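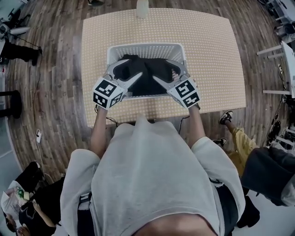
According to one playtester, the old wound rules for Nandus took longer to resolve than the fights that caused them, and the group had stopped using them by the second session. Gestero has now removed those rules. The publisher released a revised edition of the far-northern survival roleplaying game on Sunday, with a new harm procedure, a shorter character sheet and a reworked travel chapter.

The core roll is unchanged. Players still build a small pool of dice from a skill and a condition, keep the highest result and compare it with a fixed scale. What has changed is the step after a failed roll. In the first edition, the game master consulted a hit location chart, then a severity chart, then a recovery chart. The revised text replaces all three with a single track of 18 boxes shared by cold, hunger and injury. Filling a marked box gives the character a lasting condition, chosen by the player from a short list.

Travel has been rebuilt around the same track. A party crossing open country picks a pace, assigns one character to navigation and makes one roll per leg. Supplies are no longer counted by weight. Each character carries 2 loads, and a load is spent in full when used.

The setting chapter now opens in Eltudton, a rail town at the southern limit of the ice, where the first edition began at the Charvát station with the characters already stranded. Charvát is still in the book, moved to the second of the two included scenarios. Gestero said in its release notes that the earlier opening left new groups with no safe place to learn the travel rules.

Existing characters can be converted with a one-page sheet. Skills carry over at the same rating. Old wounds are translated into filled boxes, and any character who would start with more than half the track filled is reduced to half. Gear lists need to be rewritten by hand.

The publisher received 1121 comment forms during the open test, and said about 500 of them dealt mainly with injury and recovery. A request for solo rules was not taken up in this edition.

The revised PDF is a free update for owners of the first edition. The print version is softcover, in black and white, and is sold separately. A corrected file for the printable map of Eltudton, which had two district labels switched, was added the same evening.

We use cookies to remember your settings and measure traffic. Accept all | Manage preferences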